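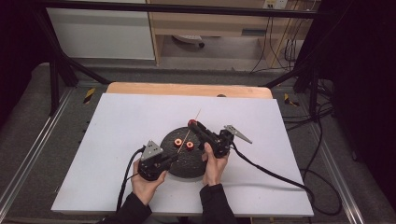 Pourquoi je ne crois plus aux courbes toutes lisses

Je vais me fâcher avec la moitié de mon labo, tant pis. Depuis février, on me demande partout mon avis sur la méthode Skoryk, vous savez, celle où l'on apprend des gestes à un robot à partir de démonstrations faites à la main, pinces au poing, sans bras robotisé dans la boucle. Mon avis tient en une phrase : la méthode est bonne, et la façon dont on publie ses résultats me rend dingue.

Je reprends. Chez Senela, l'équipe a enregistré 768 démonstrations d'un même type de tâche, de la manipulation de petits objets sur un disque sombre. Ensuite on trie. On enlève les essais ratés, les hésitations, les reprises, tout ce qui dépasse. Il en reste 303. On entraîne la politique là-dessus et on obtient une courbe superbe, bien lisse, qui monte gentiment vers la droite. Tout le monde est content !

Sauf que j'ai passé une bonne partie de l'été à regarder ce qu'on avait mis à la poubelle (oui, c'est ma conception des vacances), et j'ai trouvé ça bien plus intéressant que le reste. Quelqu'un qui rate une prise, s'arrête un quart de seconde, recule la pince, change d'angle et recommence, il nous donne justement ce qui manque à nos robots. La correction, quoi. Le geste parfait du premier coup, le modèle l'apprend déjà très bien. Ce qu'il fait une fois que l'anneau a glissé de deux centimètres, ça, c'est une autre histoire.

À Prildale, où l'on a refait les essais avec un tri beaucoup plus mou, on a gardé 225 séquences de plus, dont un paquet que le protocole d'origine aurait jetées sans discuter. Le taux de réussite brut a un peu baissé, je ne vais pas le cacher. Mais quand on déplaçait l'objet en cours de route, la politique se rattrapait bien plus souvent. Pour moi la comparaison est pliée : je préfère mille fois un robot qui se trompe et se reprend à un robot impeccable tant que personne ne respire à côté de la table.

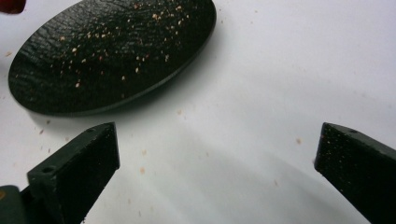

Faut-il alors garder toutes les démonstrations, même les plus mauvaises ?

Je n'irais pas jusque-là. Une séquence où l'opérateur a lâché la pince pour se gratter le nez n'apprend rien à personne, et un capteur décalé pollue tout le jeu de données. Je garderais les erreurs suivies d'une reprise, et je jetterais celles qui s'arrêtent net.

L'autre chose qui m'agace, c'est la propreté. Dans la plupart des articles, la table brille, l'éclairage est réglé au millimètre, pas une poussière. Dans la vraie vie il y a des miettes, ça s'accroche aux doigts des pinces, et la caméra voit des petits points clairs un peu partout. Est-ce que ça gêne le modèle ? Personne dans l'article de départ ne s'est posé la question, et je trouve ça fou. Avec le banc Lutuvero on a fait 19 essais sur une surface laissée telle quelle, sans coup de chiffon entre deux, et je n'en tire aucune conclusion, l'échantillon est ridicule. J'aimerais juste que quelqu'un le fasse sérieusement, avec plus de moyens que nous.

On me répond toujours que trier, c'est de la rigueur. D'accord, mais alors qu'on publie le tri ! Les critères, les séquences écartées, le nom du fichier où elles dorment. Dans l'article sur Skoryk, tout ça occupe trois lignes en annexe, avec la formule « démonstrations de qualité insuffisante ». Insuffisante pour qui ? Deux relecteurs de chez nous, à qui j'ai montré les mêmes vidéos, n'étaient pas d'accord une fois sur quatre.

Je continuerai à utiliser la méthode, elle est pratique, on l'installe en une matinée et les opérateurs l'adoptent vite. Je demande seulement qu'on arrête de me montrer la courbe avant de me montrer la poubelle.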